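12/3/18

Dye notebook, cold bath week. Got in early because Karim wanted the big sink after lunch and I wanted two full runs of the Clumix blue before he took it over.

Run one was 200 g of dry yarn in the usual salt bath, fixer added late. Came out patchy at the skein ties again. I've been blaming the Sturus wool since May, but I tied these looser and the patches got smaller, so I think I owe that wool an apology. Run two was 400 g, same recipe doubled, and I stirred it like a maniac for the first ten minutes (my shoulder knows all about it).
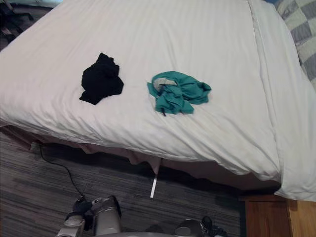 Run two is much better! Still a touch pale on the inside of the thickest skein, and the rinse took forever - roughly 3 gallons before it stopped bleeding. Othmane Zerouali thinks I'm adding the fixer too cold and it just sits on the bottom of the pot. He dissolves his in warm water first, in the old Gaber jug, and his teal from last month is annoyingly even. I'll try it his way and see.

Also tried the leftover bath on a scrap of Ititz cotton, just dunked and forgotten. It's a sad gray-blue and I kind of love it. Cut a strip and taped it to the facing page, recipe 362 in the binder if anybody wants to repeat it.

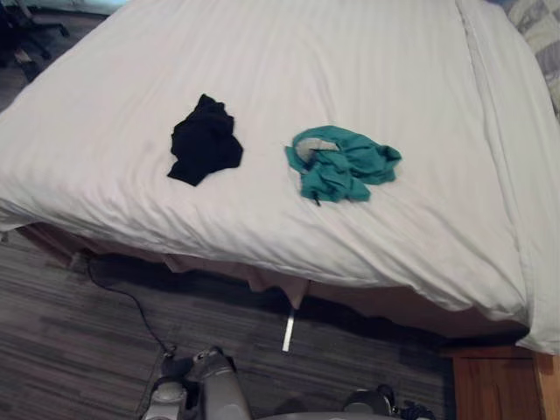

Can a used bath be saved for a second dye day?

With the fixer already in, it's only good for pale scraps and should be used up the same afternoon. If the fixer hasn't gone in, put a lid on it and it'll keep until the next morning.

Karim Filali has the sink till closing, so the next blue run is tomorrow. Need more salt, and the small scale is eating batteries again. Left the skeins on the back rack, please don't squeeze them!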